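August 20, 2026

Sim teleop, Clustow kitchen set, beef pick. 12 demos recorded before lunch, kept 9... no wait, kept 10, two were me bumping the clutch pedal. Using the Oment leader arm, scaling at 3 to 1. Feels slugish near the board, ask Mervin Tremblay if he changed the filter. 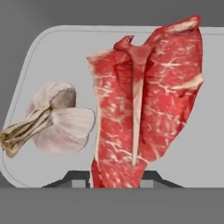

Wrist view, low end of the steak between the finger pads. Garlic on the left.

Approach is ok if I come in straight over the narrow strip. Any yaw and I end up fighting the wrist. Garlic sits realy close to the meat, want some demos with it moved further out. Camera view alone is poor for judging depth, keep the side view open too.

To do: rerun with scaling at 2, trim the dead time at the start of each demo, push to Wolport.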